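Lonholm Community College, Home Kitchen Science
Handout 5: Steam, and what it does to dough
Notes prepared by Naledi Fourie

Welcome back, everyone! Last time we ran out of minutes just as the talk was getting good, so let me pick up where we left off, with the question Marthinus Rampersad asked on his way out the door: why does a steamed bun stay pale when the very same dough turns brown in the oven?

Browning needs a surface that is both hot and fairly dry. An oven gives you that in no time, but in a steamer the outside of the dough never gets much past the boiling point of water, and it stays damp the whole way through. So you get a soft, thin skin and no crust at all (which some of us grew up loving, and some of you will need a little convincing about).

Now, steam is sneaky. When it touches cool dough it turns back into water, and in doing so it hands over a great deal of heat, far more than hot air at the same temperature would. Please do remember this when you lift a lid, and tilt it away from your face!

A word on yeast. Our Modise starter dough likes a slow rise, and I have left a batch as long as 48 hours in the refrigerator with lovely results. Let it come back to room temperature before you shape it, and leave space between the buns, as they do swell.

Steamer pots and plain white buns:

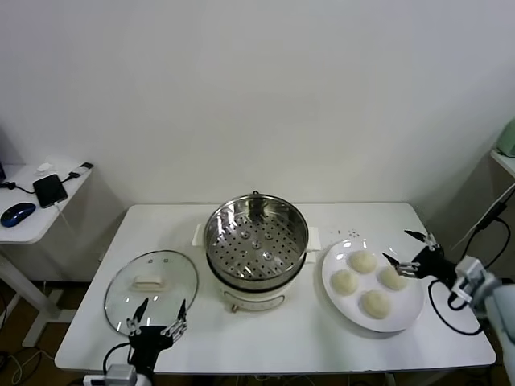
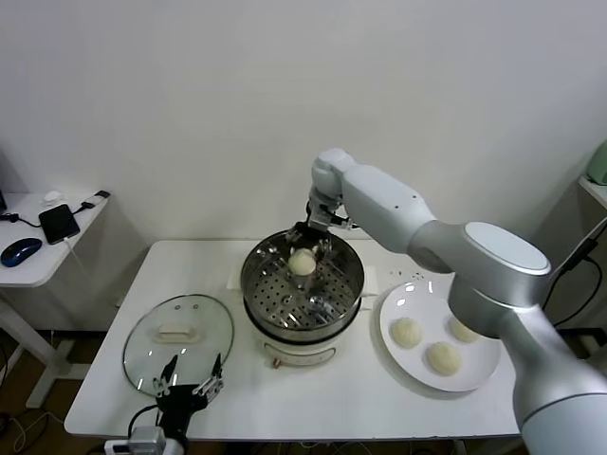
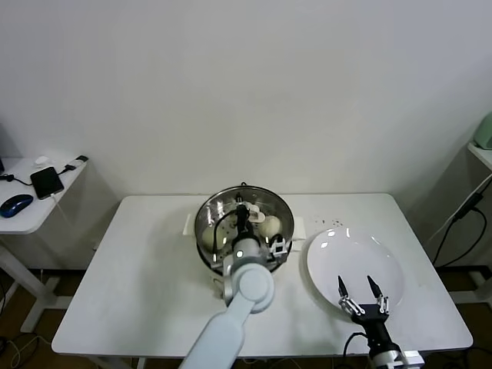
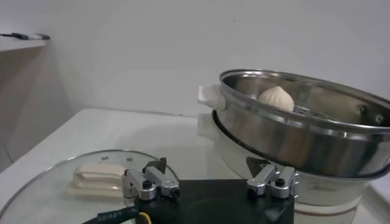
For next time

1. Read chapter 2 of the course packet, the part on starch and water.
2. Steam one piece of dough and bake another of the same size, then write me a paragraph on how they differ in skin, crumb and taste.
3. Bring your notes along, even the messy ones. I'm in the kitchen from 5 if you'd like to talk your results over first.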